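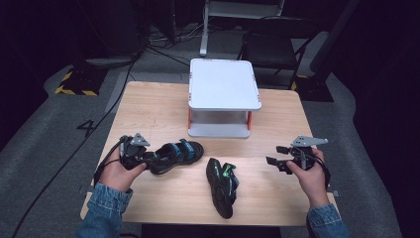
Lenderon Sandals is a set of demonstrations for two-handed handling of footwear. The person holds one gripper in each hand and does the task directly on the table, so there is no robot arm in the recordings. The objects are two black sandals and a small white platform with orange legs. We choose sandals for this release because the straps are soft and the sole is stiff, and a policy which learned only on boxes has trouble with this mix. The start pose is free: a sandal can lie on its side or flat, and the toe can point in any direction.

Contents

The release has 200 episodes, recorded at Hillport. From these, 182 are for training and 18 are kept for test. Please do not train on the test part, even for the final model. The longest episode is 42 seconds.

Each episode folder contains:
head.mp4 — video from the head camera
left.csv, right.csv — pose and opening of each gripper
meta.json — station number, operator code, result

Task

The operator picks up the sandals and puts them side by side on top of the platform, soles down. Both hands can be used in any order. Passing a sandal from one hand to the other is allowed. An episode finishes when both grippers are open and away from the platform.

Labels

The field "result" has the values done, partial or failed. Partial means that only one sandal is on the platform at the end. We did not remove the failed episodes, you can filter them with the script select.py. The labels were made by one person and checked by a second one. They agreed in 93 percent of the episodes, and for the rest the label of the second person is used.

Known problems

The gripper cables sometimes pull on the wrist, mostly when the operator reaches far to the other side. In the pose data this looks like a small jump.
The background is dark at the corners of the video. We tried to correct the brightness in the Marinho loader but the colors became worse, so the files are as recorded.
Left and right gripper clocks are not fully equal in the first sessions. Use the column t_sync and not t_raw.

Contact

Questions and corrections go to Glória Caldeira, by the issue page of the project. Please write the episode number.

Last change of this file: Thursday, November 20, 2025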